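Kiltadow Cell: Setup and Maintenance FAQ

Home / Support / Cells / Kiltadow

Maintained by Gladys Mwakalinga. Last revised Jun 23, 2018.

Scope

Which cell do these answers cover?
The Kiltadow tabletop cell with the four-finger hand, running controller software from the Tandilness branch. The older cell at Pronthorpe has a different wrist ring and a different homing routine. Do not use the torque values below on it.

Daily startup

In what order do I power things on?
Controller first, then the arm, then the hand. Wait for the arm to report ready before switching the hand on. If the hand comes up first it stores a wrong wrist offset and has to be homed twice.

The hand will not home. What should I check?
Check the emergency stop, then the connector behind the wrist housing. A half-seated connector passes the power check and fails on the first finger move. If the connector is good, read the fault log. Code 28 is a finger that did not reach its end stop. Turn that finger by hand with the power off and feel for grit in the joint.

How long is the warm-up?
Run the open and close cycle 162 times at half speed. Grip readings taken before that drift high.

Table and mat

Does the position of the mat matter?
Yes. The arm's table height is taught on the mat surface. Leave bare table to the left and right of it, and keep the front edge close to the near edge of the table. If the front edge curls down, press it flat before you run the height check. Replace a mat that will not stay flat.

What goes on the table for the reach check?
One bin and one ball. Stand the bin on the upper middle part of the mat with the lid fully open, and make sure it is empty. Put the ball to the lower right of it. Bring the hand in from the right, above the table, with the fingers extended toward the bin and slightly spread.
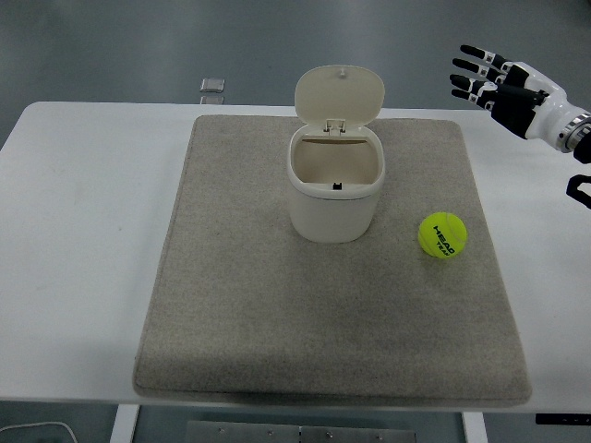
Reach check and calibration

What counts as a pass?
The hand picks up the ball, clears the bin rim and releases over the opening, five times in a row. One touch on the rim is a fail. Touching the open lid is also a fail, even if the ball goes in.

The hand hits the rim every time. Is the arm out of calibration?
Usually the bin has moved or the mat has been changed. Reset both, teach the table height again and repeat. Recalibrate the arm only if the second run fails in the same way.

Can I use a different ball?
Any standard tennis ball will do. Retire it when the felt wears smooth. Worn balls slip at the normal grip setting, and people then raise the setting, which shortens tendon life.

Service

How often are the finger tendons changed?
Every 700 hours of hand time, or sooner if a finger lags on closing. Read the hours from the hand page on the controller. The arm counter includes idle time.

How do I clean the fingertip pads?
Lint-free cloth, slightly damp with water. No alcohol; it hardens the pads. Let them dry before homing.

What is the torque for the wrist ring screws?
See the McAlister sheet in the cell binder. The copy dated November is the current one. Tighten in a cross pattern, in two passes.

Who do I contact about a fault not listed here?
Gladys Mwakalinga, extension 158. Have the fault code and the hand hours ready.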